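Chapter 3
Saving Your Game: How Players Learned to Stop and Come Back

If you grew up with a console in the living room, you probably remember a parent calling you to dinner at the worst possible time. You couldn't just stop! Early home games forgot everything once the power went off, so plenty of us left the machine humming all night and hoped the cat stayed away from the switch.

Then came passwords, those long strings of letters you copied onto the back of an envelope (and always got one wrong, usually an O that should have been a zero). Later cartridges carried a little battery, and memory cards followed after that. In this chapter we'll take these one at a time, and we'll spend a good while on Ruvden, a puzzle game with 44 levels and a password for every one of them.

Toy bricks on a marbled tabletop
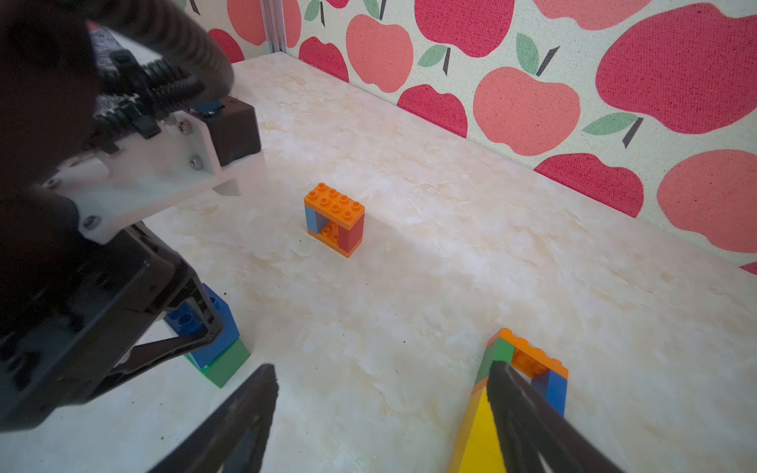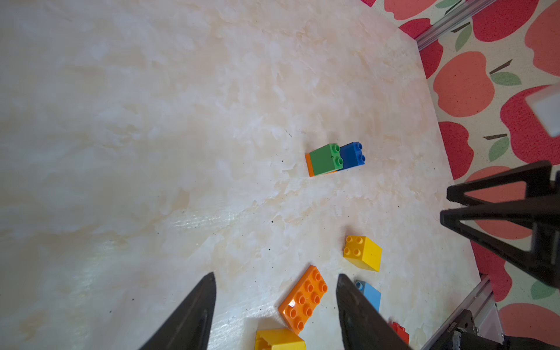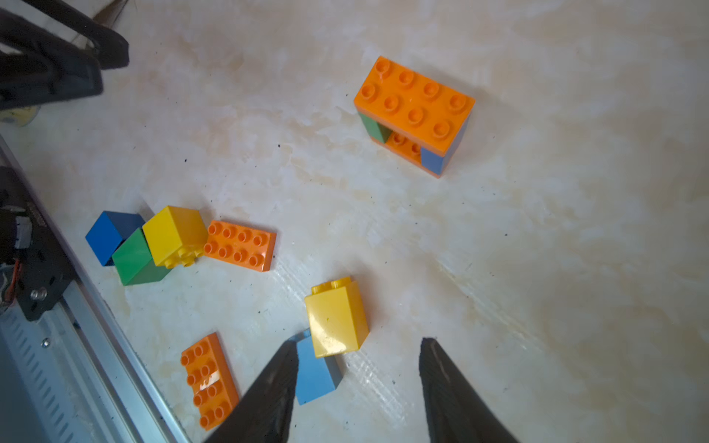 Cecilia Baidoo remembers it less fondly, and told us that she still has a notebook with 116 passwords in it, that half of them never worked, and that she would have traded the lot for a single memory card.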